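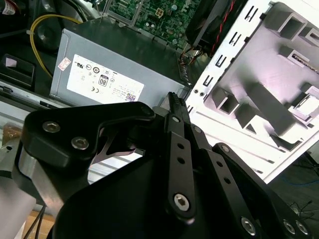
Rosemarie Kuhlmann buys office desktops by the pallet and sells them again one at a time. Her shop, Torby, opened in July with 20 machines and a secondhand workbench. It has now put 1,481 back into use.

Most of what goes wrong inside an old desktop, she says, is dull. A fan fills with dust, or a connector was never pushed all the way home. She checks the cables between the power supply and the board before she orders any parts.

Then she reads the label. People skip it, and it answers half the questions they bring to her counter. 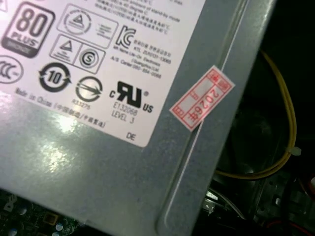 The 80 PLUS badge is about efficiency, and the rest is mostly approval marks from one country or another - KC for Korea, CCC for China, the backward RU for parts recognized by UL. Kuhlmann copies the file numbers into a notebook anyway.

She does not open the supply itself. "I'll replace one," she says. "I won't go inside it."

A finished desktop from Torby sells for $169, with a keyboard. Trade-ins get $20 off.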